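Looking After Cricket Bats, Pads and Whites at Home

These notes cover the storage, cleaning and minor repair of cricket kit in an ordinary house, with a garage or utility room if one is available. They assume adult club equipment. Junior kit is treated the same way, although small bats are often supplied with a factory coating and should be checked before any oil is applied.

Oiling a natural-faced bat

Use raw linseed oil. Boiled linseed oil dries too quickly and leaves a skin on the willow. Put a teaspoonful on a soft rag and work it into the face, edges and toe. Keep it off the splice, the handle and the stickers, as oil loosens the glue in all three.

Lay the bat flat, face up, overnight. Do not stand it upright while the oil is fresh, or the surplus will run to the toe and soak in there. Wipe off whatever is left in the morning. Two thin coats are enough for a new bat. A third is needed only if the face still looks pale and dry. An over-oiled bat gains weight and loses its spring, and the oil cannot be taken out again.

Rags used with linseed oil can heat up and catch fire by themselves if left in a heap. Spread them out flat outdoors until stiff, or soak them in water before putting them in the bin.

Knocking in

Use a wooden mallet or an old ball in good condition. Start with light taps across the middle of the face and increase the force over several sessions. Strike the edges at an angle, never square on. Anselmo Llanos, who repairs bats in a shed behind the Plullby ground, keeps a tally for his customers and works to 2,000 strikes per bat before the first net. His last full-size bat took 2,086 because the low middle was still marking. The stopping test is the same in either case: a firm blow with the mallet should leave no dent.

Do the work on a folded towel over a bench or the back step. A bare concrete floor chips the toe.

Small cracks and edges

Fine surface cracks on the face need no filling. Sand lightly with fine paper along the grain, wipe clean, and apply a very thin coat of oil. For a lifted flake on the edge, run wood glue under it with a cocktail stick, press it down, and bind the place with masking tape until the glue is hard. Remove the tape, sand flush, and cover with fibre tape.

Cracks that run into the splice, or a toe that has split through, should go to a repairer.

Changing a grip

Peel the old grip off from the top. If it has stuck, cut it lengthways with blunt-nosed scissors and clean the residue from the twine with a dry cloth. Dust the inside of the new grip with talcum powder and roll it onto a cone. Without a cone, a slim plastic bottle with a tapered neck will serve. Push the grip down in short movements, working it around the handle. Trim the top if necessary and finish the lower end with a strip of tape.

Pads and gloves

Take everything out of the bag as soon as it comes into the house. Gloves left in a closed bag from one match to the next will go hard in the palm and smell. Open the straps, turn back the cuffs and hang them in moving air. A clothes airer with a fan set low works well. A radiator does not, as it stiffens the leather.

Clean pads with a damp cloth and a little washing-up liquid, then wipe again with plain water. Old red ball marks may need a melamine sponge, used gently. Whitening liquid is suitable only for canvas pads. Modern synthetic facings do not absorb it and it flakes onto the trousers. 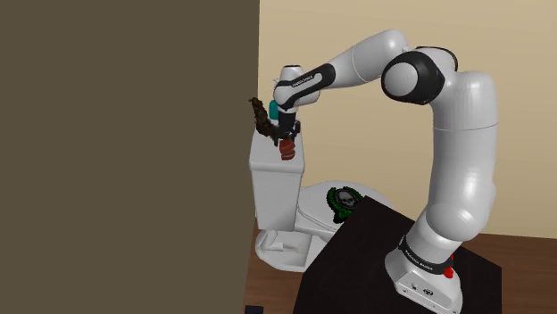
Grass stains and ball marks on whites

Treat the stain before washing. For grass, work in a biological liquid detergent and leave it for an hour, then wash at the highest temperature on the label. For red ball marks, scrape off any loose wax, rub with a bar of household soap and rinse in cold water. Hot water at this stage will set the dye.

Avoid chlorine bleach on polyester whites, as it turns them yellow. An oxygen-based powder is safer. Anahera Sheehan at Hapeta washes the whole second eleven's kit and soaks trousers in a lidded bucket from 6 in the evening until the next morning. Wash coloured caps separately.

Shoes and spikes

Knock off dried mud with a stiff brush. Remove screw-in spikes at the end of each season, clean the threads with an old toothbrush and put a smear of petroleum jelly on them before refitting. Five minutes spent on this in September avoids drilling out seized spikes in April. Stuff wet shoes with newspaper and change the paper once it is damp.

Winter storage

Bats should be kept in a cool room with steady, moderate humidity. Lofts, car boots and boiler cupboards are all unsuitable. Wipe the bat down, give it one light coat of oil if it has a natural face, and lay it flat or hang it by the handle. Look at it again in December. If the toe feels furry or looks dark, it has taken up damp and should be moved.

Store helmets with the chin strap fastened and nothing resting on the grille. Check the grille screws for rust and replace any that will not turn.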